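Papers > Household Waste and Sorting > Section 4

4.2 Mixed items in the sorting bin

The Prerkevell set holds 1,994 items, put out in small groups so that food and hard goods lie together, as they do in a kitchen bin at the end of a day. Each group was sorted by hand into 4 classes. Peel gave the most trouble. It spreads out, and it often touches whatever is next to it, so sorters had to decide whether to lift one thing or two. Moulded plastic parts were slower for another reason — their shape says little about what they came from.

Figure 3. A banana peel, a peach, a blue bowl and an orange-red plastic part with two round holes, in the lower compartment of the divided bin.
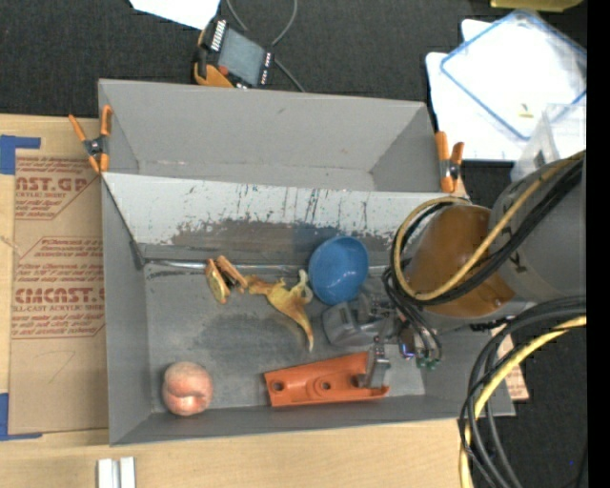
Bowls and other tableware were sorted with few mistakes. Where two sorters disagreed, the item was set aside and looked at again in August. More than 5 such items were left out of the totals in Table 2.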